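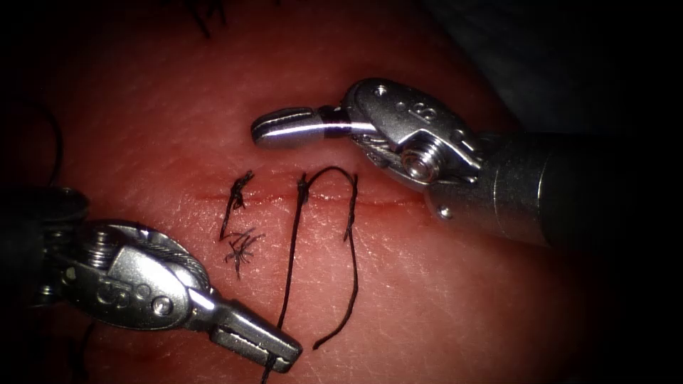 Rules for stopping an automated suturing run on a practice pad: what is reasonable?

Posted by lokville_bench

Hello everybody. I am responsible for the written procedure in a small training lab in Lokville. We do interrupted sutures on practice pads with a two-arm surgical robot, and part of each stitch is now performed by a program while a person sits at the console and watches. Until January our procedure was one page, written for fully manual work. I have to write a new one, and I want to do it properly.

My difficulty is the stop rule. At present it says "the operator stops the run when it is unsafe". On a pad nothing is unsafe in the medical sense, so people let the program continue through a bad knot, and afterwards they discuss if the stitch should be counted. We have 34 runs in the log and I would not defend the way we scored all of them.

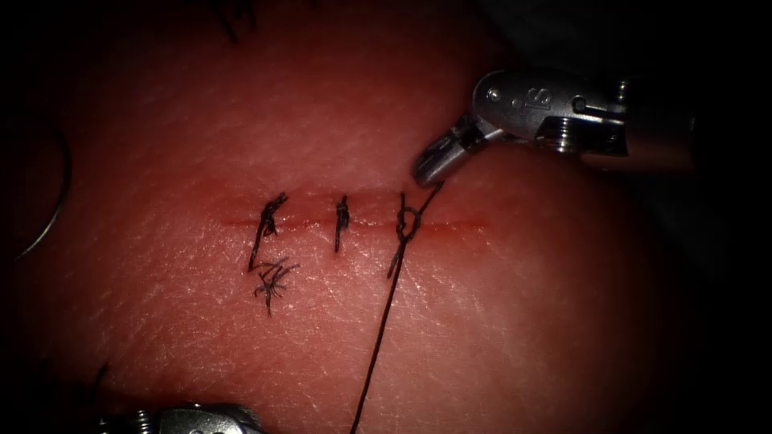 Third knot in progress, needle lying free at the left edge.

I have three things I would like to ask:

Is there a normal list of stop conditions for this type of work?
Should a person be allowed to correct a stitch and then give the control back to the program in the same run?
How much cleaning of old thread is expected between the stitches? I could not find it written anywhere.

I know the general standards for medical electrical equipment, but they are for a product that goes to patients. I need something for a bench. Thank you for your patience with my English.

3 answers

keltik77

Just hit stop if it looks wrong. We never wrote anything down and it was fine. For the thread, use tweezers.

wu_procedures

I wrote such a document for our lab two years ago, so I can tell you what survived. My first version had 70 lines and the operators did not read it. The present one fits on one side of paper and hangs beside the console.

Our stop conditions are these:

The needle is out of the camera view while it is held by a jaw.
The thread pulls the pad surface up so that you can see it lift.
The two instruments touch each other outside of a planned handover.
The program repeats the same movement more than 7 times.
The operator does not understand what the arm is doing. This one is enough alone, and no explanation is required at the moment of stopping.

For your second point: yes, a correction is allowed, but the stitch is then logged as assisted, and it stays assisted even if the program ties the last throw by itself. Write this before the run and not after. Otherwise you will have exactly the discussion that you describe.

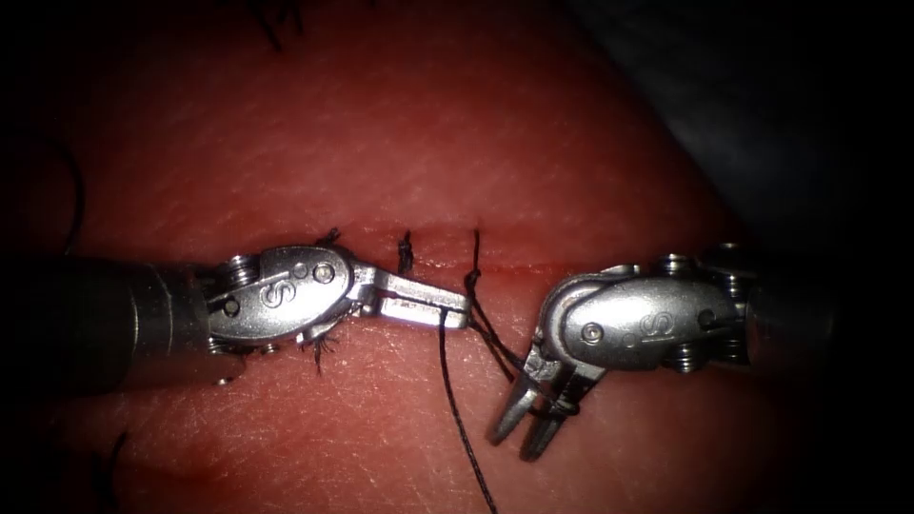

Tying deserves its own rule, separate from needle driving. Most of our stops happen there, and the general conditions do not catch them early enough. Before the program is allowed to tighten, our operator must say aloud two things: which jaw has the end, and where the long strand goes. With the left driver holding the thread at its tip, the loop around the right prongs, and the long strand leaving the view at the bottom, the second thing is the difficult one to say. Our rule is that the camera is moved back, or the strand is brought into view, before any pull. It costs a few seconds per knot. The operators complained for a month and then stopped complaining.

About the cleaning I have less to offer. We remove cut ends before a new row and leave them alone inside a row, because reaching in between the stitches needs the arms to be disabled and enabled again. If your program finds the thread by its color, you may need to be stricter – a black tuft on the pad looks much like a black suture.

tellton_reader

I agree with most of the above but I would add one point about who may restart. In our procedure the person who pressed stop is the only one who may continue the run, and they have to type one line in the log first. It can be a very short line. We had a case where a second person came, saw an idle robot and pressed continue while the first one was still looking at the needle.

I am less sure about the "does not understand" condition. New operators use it all the time, and our numbers from their first weeks are difficult to compare with the rest. We kept it, but we mark these stops with a separate code.

lokville_bench

Thank you, this is very useful. I will take the rule about saying it aloud and the rule about who restarts. I have one more small question for wu_procedures: does the operator also say it aloud when alone in the room, or do you write it in that case?

wu_procedures

Also when alone. We record the sound together with the video, so it is in the file.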